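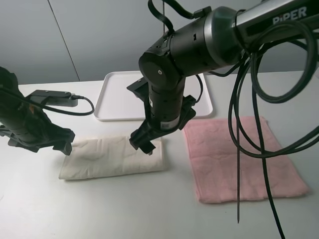
Department of Reading and Digital Publishing, Jutitthorpe

Print this page | E-mail this page

Filed under: Web fiction, Archives, Working papers

4. What the "completed" label tells us

Fan-run fiction archives lean heavily on the word "completed". It decides what appears on the front page, and readers say they use it to choose what to start. We were not convinced it deserved that much trust. Our sample was 500 serials marked as completed on Waken, an archive of amateur web fiction, as the listings stood on 20th April.

Of these, 479 could still be opened from first chapter to last. The other 21 had missing chapters or dead links and were left out. Two of us then read the closing chapter of each remaining serial, with the author's note if there was one, and asked a plain question: does the author say the story is over? In 89 cases the answer was no. Most of these notes promised a further part, and several apologised for the delay in writing it.

Radonjić, the earlier study most often cited on this point, treats the label as a fair stand-in for a finished story. We doubt that. The label on Waken is set by whoever uploads the file, often not the author, and the site's own help page gives no rule for it. A serial that stops at the end of a "book" may be marked completed by one uploader and left open by the next.

Figure 1. Folded towels on a white tabletop, with a tray and a power strip.

Revised versions make matters worse. We found 14 serials listed twice, once in an old form and once rewritten, with both entries marked completed. In a simple count each adds two finished works to the total - which flatters the archive and tells us very little about the writing.

Some caution is due on our side as well. An author who says nothing may still have finished, and an author who says "the end" may come back in June with a sequel. We also relied on Pumis to collect the listings, and it misses any entry that has no cover page. We would not claim that our figures carry over to other archives. They do suggest that "completed" should be reported as an uploader's opinion until somebody has checked the last chapter.

We use cookies to remember your reading settings. Accept | Manage cookies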